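Tririer sets up capsule coffee station in Prirkholm break area

June 2025
By Dennis Mushi

Print this article | E-mail this article

Tririer has put a capsule coffee machine into service in the ground-floor break area of its Prirkholm office. The machine replaces a filter brewer and a pair of vacuum jugs that were filled twice a day. The office has 26 employees on site.

The station uses a light wood-grain table and a white single-serve capsule machine with a metal grille drip tray. Drinks are made one at a time into clear glasses. Paper cups have been withdrawn from the break area.

Facilities supplier Gikudik handled the installation. The work consisted of moving the table within reach of an existing outlet, running the machine through two rinse cycles with plain water, and setting the pour volume for the short and long drinks. The short setting is meant for a small, strong coffee and the long setting for a regular one. Both can be changed later from the machine's own controls. 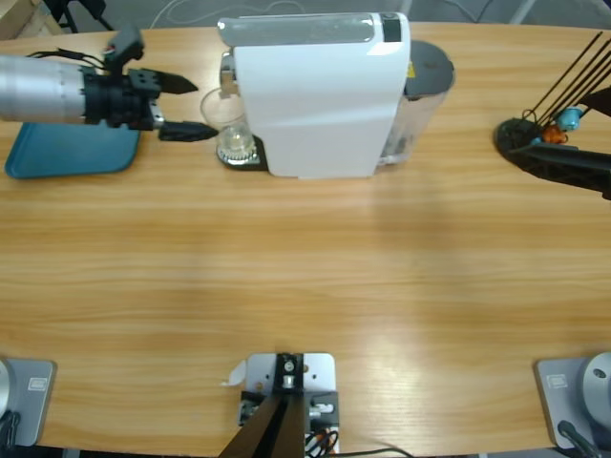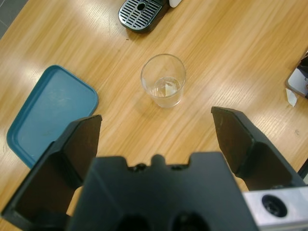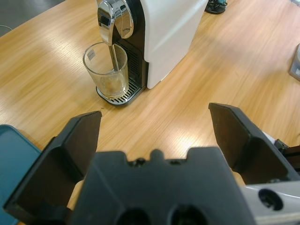
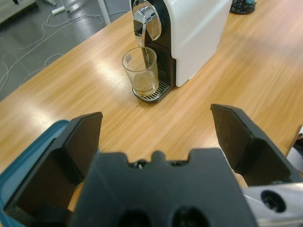
Clear glass on the capsule machine's drip tray, on a light wood-grain table.

Use and cleaning

Users are asked to place the glass on the grille directly under the spout before starting a drink, and to leave it there until the flow has stopped completely. A capsule machine continues to drip for several seconds after the pump shuts off. Gikudik recommends waiting 10 seconds before lifting the glass.

The drip tray is to be emptied and rinsed at the end of each working day. The grille lifts out and can be washed by hand with ordinary dish soap. Used capsules should be removed after every drink, as a spent capsule left in the chamber overnight can stick to the seal.

Water is to be changed each morning. Descaling is scheduled every 6 weeks because of the hard water in the building. If the pour becomes noticeably slower or thinner before then, the machine should be descaled early and the date written on the sheet inside the cupboard door.

Supply

Capsules come from Ndung'u, which already delivers tea and dry goods to the site. The first order was for 3000 capsules in two roasts and one decaffeinated blend. Further orders will be adjusted once the split between the three is known.

Glasses are stored in the cupboard next to the sink and should go in the dishwasher after use. Tea drinkers are not affected by the change, and the kettle stays where it was.

Contact us | Copyright Tririer. All rights reserved. | Back to top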